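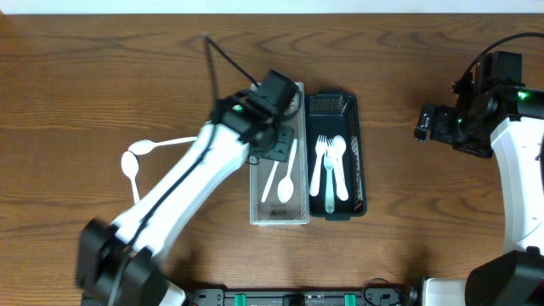

How is the general classification of the Plirkeck stage race decided?

Each rider's stage times are added together, time bonuses are subtracted and time penalties are added. The rider with the lowest total leads.

What happens if two riders have the same total?

Hundredths of a second from the time trial are brought back into the calculation. If the riders still can't be separated, their finishing places on all stages are added up and the lower sum wins. The last resort is the place on the final stage.

How long is the race?

822 km over 5 stages. The individual time trial at Bogale is 19 km and is included in that total.

Are there time bonuses in the time trial?

No. Bonuses are given at the finish of road stages and at the marked intermediate sprints only.

When do riders in a group get the same time?

Riders who cross the line as one group get the time of the first rider in it. A new time is taken when the gap between groups reaches the limit printed in the race book for that stage. The gap is measured from the back wheel of the last rider in front to the front wheel of the next.

I crashed close to the finish. Do I lose time?

On flat stages, a rider held up by a crash or mechanical inside the protected zone gets the time of the group they were riding with, provided they cross the line. The rule does not apply to the time trial or to the summit finish at Alovora.

Can I take a wheel from another team?

No. Wheels may come from a teammate, your own team car, or the Pinico neutral service cars. Neutral service carries 2 cassette sizes - check with the mechanics before the start if you use anything unusual.

What if I finish outside the time limit?

You are out of the race and must hand in your transponder. The judges may extend the limit in severe weather or after a blocked road. Riders let back in this way lose their points in the sprint classification.

When are results final?

Provisional results go up at the finish. Protests must be made in writing to the chief judge before the stage result is signed.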